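Sorting other people's socks

5 min read

We use cookies to keep this site working and to see which articles get read. Accept | Manage settings

Branwen Gittins has paired socks for a living, or for part of one, for 11 years. She runs Felent, a small wash-and-fold service that collects from homes and two guesthouses and brings everything back folded by the next evening. Most of the work is towels and sheets. The socks take the longest.

"People think it's the ironing," she says. "We hardly iron. It's the socks at the bottom of the bag."

She does them last, on a table by the window, with the bag already emptied and everything else stacked. Each one gets laid out flat before she looks for its partner. When she started she used to pick them up two at a time and compare them in the air, and she sent a lot of wrong pairs home that way.

Black ones are the worst, she says. A customer will own a dozen black socks bought at different times, and after a year of washing they have all gone slightly different shades. Under the ceiling light they look the same. By the window they don't.

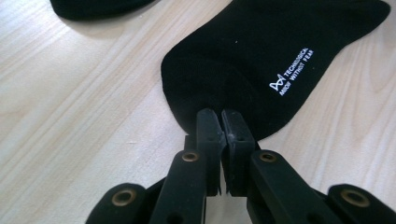

Printing helps, when there is any. Sports socks and work socks often have a name or a logo on them, and Gittins goes by that before she goes by color or length. She reads the words, checks that they sit in the same spot on both socks, and then looks at how worn the print is. If one is bright and the other is half gone, she keeps looking.

"They might have been bought the same day, but one of them has been through a lot more washes," she says. "I'd sooner wait and see if there's a closer one in the bag."

Plain socks get sorted by the toe seam and the cuff. She pulls the cuff gently to see how much stretch is left. Lint comes off with a strip of tape wound around her hand, sticky side out. She stopped using a brush because it raised the knit.

Her one employee, Elis Maddocks, does it differently. He turns every sock inside out first and matches the loose threads. Gittins thinks this is slow. Maddocks says he makes fewer mistakes, and she admits she has not checked.

Socks without a partner go back to the customer in a paper envelope with the order. She used to hold on to them in case the other one showed up the next week, and ended up with a drawer holding 326 single socks. She gave everyone a month to claim them. Five went home.

"A man came in on a Sunday and went through the whole drawer," she says. "He found one. He was very happy with it."

She does not roll pairs into a ball, and asks new customers not to expect it. Rolling stretches one cuff - the outer one - and then the two no longer match in length. Hers are laid one on top of the other, folded once and stacked toe down. Guesthouse staff socks are clipped together, at the guesthouse's request.

As we finish, the afternoon collection arrives, four bags from one address. Gittins tips out the first and starts pulling towels from the pile.

11 comments | 326 shares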